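Navau Publishes Practice Guide for Recording Small-Object Handling With Hand-Held Grippers

Drestotora, Jan 30, 2019 – Navau today released a practice guide covering the recording of two-handed tasks with hand-held grippers. The guide applies to work on small personal items, including rings, brooches, bracelets and wrist-worn devices, and sets requirements for layout, operator conduct, labeling and storage. It replaces the interim notes issued to recording sites in December.

The guide contains 18 requirements and 10 recommendations. Requirements use the word "shall" and are checked at audit. Recommendations use the word "should" and are recorded but not scored.

Layout requirements come first. Items shall be placed on a single soft covering so that they can be picked up without contact between the fingertip and a hard surface. Patterned coverings are allowed, provided that the same covering stays in place for the whole session and is named in the session record. The destination container shall stand within reach of both grippers and shall remain open during the task. Items already in the container when recording starts shall be listed separately from items on the covering. 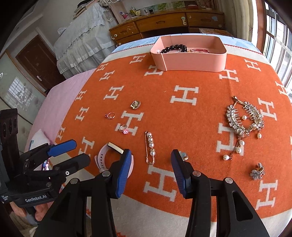 Operators shall keep both grippers clear of the items until the start signal is given. A gripper that approaches an item shall do so with its jaws open wider than the part to be grasped. For pieces with pins, teeth or hanging parts, the operator shall choose a grasp point on the rigid body of the piece. Chains and pendants shall not be used as grasp points, even where they are the easiest part to reach.

Mixed layouts are permitted and in most cases preferred. Earlier practice at several sites was to record one class of item at a time, which produced clean sessions but gave little information on how an operator selects one piece from among its neighbors. Under the new guide, a layout shall include at least 3 classes of item, and no two sessions in a row shall use the same arrangement. Partial overlap between an item and a printed motif on the covering is acceptable. Overlap between two items shall be noted.

Homes and other furnished rooms may be used as recording sites. Furniture, curtains and windows may remain as they are. The operator shall check daylight levels at the start and end of each session and shall enter both readings in the log. Screens within view should be switched off or turned away; where this is not done, the session shall be marked for privacy review before release.

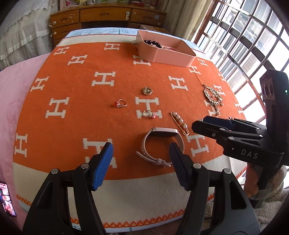 Fingertip pads shall be inspected before each session for wear, cuts and trapped fibers. Pads of different color or finish may be fitted to the same gripper if the material and hardness are identical and the combination is entered in the log. Pads shall be replaced as a set.

Labels shall state which hand performed each grasp, the class of the item, the grasp point and the outcome. A dropped item is a valid outcome and shall not be cut from the recording. Sessions with drops were often discarded under the interim notes – a practice the guide ends.

A draft was tested at the Karam site over 52 sessions. Almost all of the changes made after the trial concern the wording of the labeling section. The layout section was left as drafted, apart from the rule on overlapping items.

The log format is supported in the current version of Trorex, the session-management software used at Navau sites. Sites that keep paper logs may continue to do so, using the form in Annex B.

The guide takes effect on publication. Recordings made under the interim notes remain valid and do not need to be relabeled. Copies can be requested from the Navau documentation office in Drestotora.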